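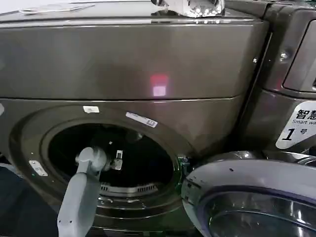

Flastcombe

I got back from the Krishnan open day in Omness last night and I'm still going through my notes, which run to 3 notebooks if you count the one I borrowed. If you handle refunds, chargebacks or gift cards for a living, put your name down for the next one!

Krishnan looks after fraud checks for mid-sized online stores, and once a year in April they let customers and curious people like me walk through the building. You sign in at the front desk, hand over your phone for the afternoon and get a paper badge. My group started on the second floor with the review team. These are the folks who look at orders the software can't make up its mind about. One reviewer pulled up a made-up order for us (all the data on the tour was test data) and talked through what she'd check: how old the email address was, whether the shipping and billing towns made sense together, how fast the card number had been typed in. She had it sorted before I'd finished reading the screen.
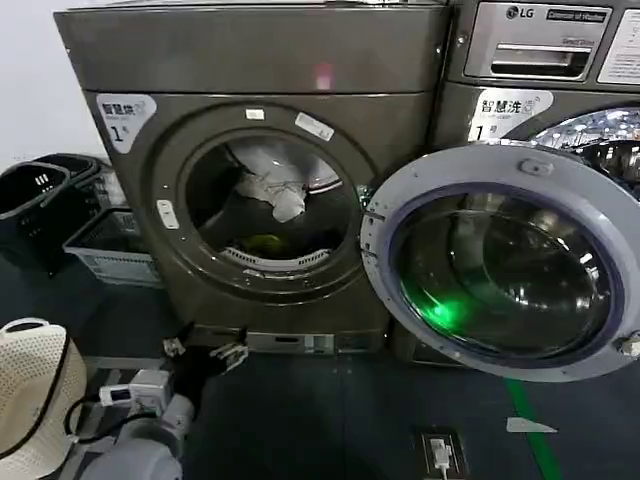

After that came the part I'd been waiting for, the account takeover lab. They ran a login attack against a dummy store called Biritdale, firing 3,000 stolen-style passwords at the sign-in page while we watched a graph climb on the wall. With the basic settings, the attack got into 2 accounts and went straight for the saved gift card balances. Then they turned on the login limits and a one-time code for new devices and ran it again. It stalled early on. I know that sounds simple, and I've read plenty of articles saying so, but seeing it play out live made me want to go home and change every setting I own.

The refund abuse talk was good too, a little rushed. The speaker said small shops tend to look at each claim by itself, so the same "empty box" story can come in under several names before anyone puts them side by side. Her suggestion was a shared sheet with the delivery address in the first column — a very plain tip, and one I'm using from now on. I wish she'd had another half hour.

Lunch was sandwiches. The coffee was better than it needed to be. Parking is tight, so take the bus from Omness station if you can.

In the last session we could ask anything, and people did. Someone wanted to know if a store with under 1,000 orders a month should even bother with paid screening. The answer was to start with the free tools in your payment account, read the declined orders every morning, and come back when that gets to be too much. I liked that a lot. I've got four pages on dispute letters still to type up, and those will go in a separate post.

We use cookies to remember your settings and count visits. Accept | Manage choices

© Flastcombe. All rights reserved. Contact | Back to top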